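Rinar Robotics suspends two-arm handling cells after gripper release fault
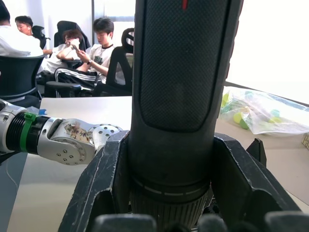 GROLTACH, 2/16/24. Rinar Robotics has suspended all two-arm handling work at its Groltach development centre following a fault in which a gripper released its load during a handover between arms. No person was injured. The company has notified the customers who operate the same gripper controller and has asked them to stop handover routines until a corrected version of the control software has been installed and checked on site.

The fault occurred during an endurance run on the Poveo handling cell. The Poveo cell uses a pair of arms working over a shared table, with one arm presenting an object and the other taking it. During the run, the presenting gripper opened before the receiving arm had confirmed its hold. The object, a steel test weight, fell to the table, rolled and dropped to the floor on the operator side of the cell.

The cell's protective stop did not engage. Under the design intent, any loss of grip force outside a commanded release should bring both arms to a halt within the same control cycle. On this occasion the receiving arm continued along its planned path for almost 8 seconds, closing on an empty position, before a technician pressed the emergency stop. The emergency stop performed as specified.

Rinar Robotics regards the failure of the protective stop as the more serious of the two matters and is treating it as a safety defect.

"A dropped part is a nuisance and we plan for it," said Tullio Fiore, Director of Engineering at Rinar Robotics. "An arm that keeps moving after a dropped part is a different matter. The stop should have come from the machine and it came from a technician. We have taken the cells out of service on that basis and they will remain out of service until I am satisfied with the evidence."

Findings to date

An internal review began on the day of the fault. It has established that the gripper controller received a release command which had been queued during an earlier, abandoned handover and had not been cleared. When the next handover began, the controller acted on the old command. As the release was recorded as a commanded one, the supervisory software treated the loss of grip force as normal and did not call for a stop.

The review team reproduced the fault on a bench unit by interrupting a handover at a particular point and restarting the routine without cycling power to the controller. The fault appeared twice in 600 attempts. It did not appear in any run where the controller had been restarted between routines.

No mechanical cause has been identified. The gripper jaws, fasteners and drive were stripped down and inspected, and all were within service limits. Wear on the outer surfaces of the jaws was noted and was found to have no bearing on holding force. Force sensor calibration was checked against a reference load and was also within limits.

The review has identified a weakness in the company's own test program. The acceptance procedure for the Poveo cell included interrupted handovers, but called for a controller restart after each one. This step was introduced to save time in recovering the cell and had the effect of concealing the fault. The procedure has been withdrawn and is being rewritten.

Action by customers

The affected software is Poveo controller release 2. Customers using single-arm cells are not affected by the handover fault, but should not enable the handover function on any cell fitted with this release.

Customers operating two-arm cells should:

- stop all handover routines and place the cell in maintenance mode
- lock out the cell before entering the guarded area
- restart the gripper controller before any manual movement of the arms
- retain controller logs and forward them to Rinar Robotics customer support
- advise all operators and maintenance staff on every shift of this notice

Cells should not be returned to two-arm operation on the strength of a successful test run. The fault is intermittent and a clean run does not demonstrate that a cell is clear of it.

Corrective measures

A revised controller release is in preparation. It will discard any queued command when a handover is abandoned, and will require a fresh confirmation from the receiving arm before the presenting gripper can open. A separate change to the supervisory software will compare grip force on both arms throughout the handover and stop the cell if neither arm reports a hold, whether or not a release has been commanded.

The revised software will be assessed by Guerra Safety Engineering, an independent consultancy engaged by Rinar Robotics for this purpose. Guerra will have access to the full log record, the bench unit and the staff involved in the review. Its report will be supplied to all affected customers in unedited form.

Rinar Robotics expects to begin site installations once the assessment has been completed, and is working towards having all two-arm cells back in service by June. This timing is a target only. Installations will be carried out by Rinar Robotics technicians at no charge to the customer, including travel to regional and remote sites.

Development at the Groltach centre has been limited to single-arm work and bench testing. Seating and workstations on the operator side of the cells are being moved further back, and additional guarding is to be fitted at table height to contain dropped items.

"Our customers have been patient and they have asked hard questions, which is their right," Mr Fiore said. "We will answer them in writing. Where we do not yet have an answer we will say so."

The company has reported the matter to the workplace safety regulator and will co-operate with any inquiries.

About Rinar Robotics

Rinar Robotics designs and manufactures handling cells for light industry, laboratories and packaging operations. Its development centre is located at Groltach.

Media and customer enquiries should be directed to the Rinar Robotics communications office.

Comments (4)

deniseh
We run a single-arm Poveo on the packing line and got the email overnight. Could someone confirm whether the handover function is off by default? Ours was set up by a contractor and the menu is greyed out for anyone without the supervisor login.

Marko T.
Greyed out on ours too, but it was switched on underneath. Get your contractor to check it, don't go by the menu.

old_fitter
Stale command left in a queue. Saw the same thing on a palletiser years ago, different maker. We ended up putting a hard reset on the guard door so it cleared every time someone went in. Not elegant but it did the job until the programmers got themselves sorted.

P. Lachance
Does "at no charge" cover lost production? We've had a cell sitting in maintenance mode since the first call and my manager is asking. Rang support and was told someone would get back to me.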